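Purkitz opens its doors to night-time listeners as Vutinano returns for a second season

Vutinano, the late-evening listening series that filled the old tram depot at Purkitz last winter, is coming back in June with a longer programme, better seats and a brand new piece by composer Yeshi Berhe.

The first season sold 2094 tickets across its run, far more than the organisers had dared to hope for. People came with cushions and blankets, lay back and listened to whole albums, radio plays and field recordings from start to finish, with no phones and no talking. Plenty of them came back the next week and brought a friend!

"We thought we'd get a few record collectors and my mum," says Samira Haddad, who runs the series with sound engineer Till Tiedemann. "By the third evening there was a queue past the bakery. It was lovely, and a bit frightening."

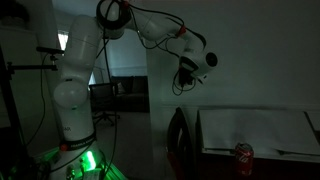 Every evening will again start at 9.30pm, when the last of the daylight has gone from the depot's high windows. Low light is a big part of Vutinano, and the organisers are keeping it that way — think of a dim room with one bright green glow down by the floor, and you have the mood they are after. Ushers will help people to their places until the first track begins, and latecomers can slip in at the interval.

The opening night belongs to Berhe's "Slow Harbour", a 50-minute work made from foghorns, rope, gulls and the voices of retired dockers. She spent most of the spring recording it, often before breakfast, and mixed it in the depot itself so that the echo of the building became part of the music.

"There's a spot near the back wall where the low notes seem to come up through your shoes," says Berhe. "I'd like everyone to have a turn standing there."

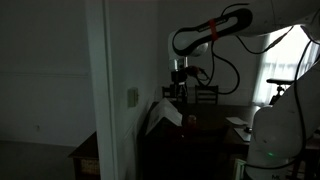 Tiedemann has spent the past months on the sound system, which has been rebuilt from top to bottom with help from local workshop Brinkmann. Last year's speakers stood on stands in the aisles, and their leads had to be taped down again before each show. The new ones hang from the roof beams, and he has been strict about slack: a long black cable looping down in front of a window is just the sort of thing he wants clipped up before the doors open. There is room for up to 339 listeners, all of them on proper padded loungers.

Also on the bill are a night of ghost stories read by actor Volker Nolte, a family session on a Tuesday teatime with the lights a little higher, and a full evening of Knut Kettler's birdsong recordings.

Tickets are on sale now from the Purkitz box office and include a hot drink at the interval. For each evening, 159 places are held back at half price for students and anyone on a low income, with no proof needed.

Press contact: Samira Haddad, Vutinano, c/o Purkitz box office. Interviews with Yeshi Berhe and short audio extracts from "Slow Harbour" are available on request.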